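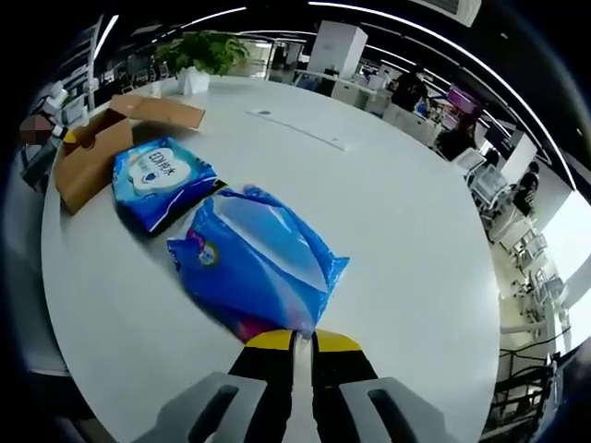

Refillable wipes dispenser or just keep buying soft packs?
Posted by koltden_mom in Household & Cleaning

We are trying to spend less on throwaway stuff and wipes are the worst line on our grocery bill. We have a toddler and a dog, and my husband uses them on his glasses, which drives me up the wall. Right now I buy soft packs from the import store near us, whichever is cheapest. The two on my table are both blue, one with a white oval on it that says EDI纯水, and I could not tell you which of them is the better wipe. My sister bought a Burnov dispenser tub, the kind you fill with dry wipes and your own liquid, and says she will never go back. Before I spend money on one I would like to hear from people who have had a tub for longer than a month. Does it dry out? Does it smell? Is it cheaper once you add everything up?

etim_c
Had the Burnov for two years. It does not dry out if you close the lid every time. With kids that does not happen, so yes, it dries out. I pour a little water in and flip it over at night. As for cost, I kept track for six months and the dry rolls plus soap came to less than soft packs, but the gap was small. If you are doing it for the money I would look at diapers or dog food first.
– Chukwuemeka Etim

raudsepp_fan
Have to disagree with the water top-up. Water sitting in a closed plastic tub is how you get mildew. Ask me how my July went. I had the Raudsepp tub, the tall one, and after a week of hot weather the whole roll had black specks on it and I threw it out. Soft packs come sealed and they have a preservative in them. People complain about preservatives but they are in there for a reason.

etim_c
I have never had mildew. I do wash the tub between rolls and I only make up enough for three or four days. Were you filling the whole thing at once?

raudsepp_fan
Yes, the whole roll, because that is what the leaflet says to do.

etim_c
Cut it in half with a bread knife. Half a roll at a time.

Pinehollow
OP, the letters on your pack: 纯水 means pure water, and EDI is a way of purifying it. You see it on a lot of packs from Chinese stores. It tells you about the water that went in and nothing about the cloth, so I would go by feel. The cloth makes more difference than anything else. Thin ones tear and you end up using three.

koltden_mom
Thank you, I had been wondering about that for ages. I thought EDI was the brand.

dishrag_dan
Unpopular opinion maybe, but you do not need either one for most of this. Washcloths. We have a stack by the sink, they get wet under the tap and then go in the wash. Diaper changes out of the house, sure, use a pack. Dog feet, high chair, table, hands – all of that is a washcloth. And please tell your husband to stop using them on his glasses. Some leave a film and it is a pain to get off coated lenses.

koltden_mom
I have told him. He says the film is from the dog.

Mrs_Teague
I tried washcloths. It was fine until we were all sick at once, and then there was a pile of sour cloths in a bucket and I went out and bought a case of wipes. You need to be on top of laundry and I am not.

dishrag_dan
Hang them over the edge of the tub to dry first. They only go sour if you ball them up wet.

Mrs_Teague
Yes, I know how it works. I am saying I did not do it.

codport_carol
One thing missing from this thread: if you stay with soft packs, get the stick-on plastic lids. Codport sells them two to a card. The sticky flap that comes on the pack picks up lint and quits sealing before you are halfway through, and then the top wipes go stiff. The lid peels off and goes on the next pack. Mine are on their sixth or seventh pack each. Also store the packs upside down so the liquid goes toward the opening.

raudsepp_fan
Seconding the lids. Wipe the pack dry before you stick one on or it will slide.

koltden_mom
OK, I think I will get the lids and put washcloths by the high chair, and leave the tub alone for now. Carol, do the lids fit the small travel packs too?

codport_carol
Not the very small ones. The lid is wider than the opening and hangs over the side. For those I just use a zip bag.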